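Home | About | Knitting | Archive

Putting the winter knits away

April, and the heavy knits are still hanging over the chair. I fold mine on the bed, on top of the fitted sheet with the butterflies. I do one at a time, flat, sleeves in, then in half.

Hangers stretch the shoulders, so I gave those up years ago. The pale green one always takes longest – the fuzzy ones won't hold a crease and the ribbing creeps.

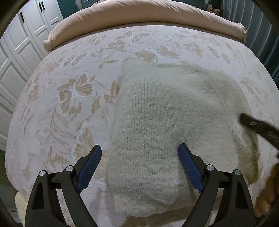
After that they go in the bottom drawer, heaviest underneath. Mine holds around 35 if I press down. Anything pilled stays out for the comb, and grey socks go in the gaps.

2 comments | 279 shares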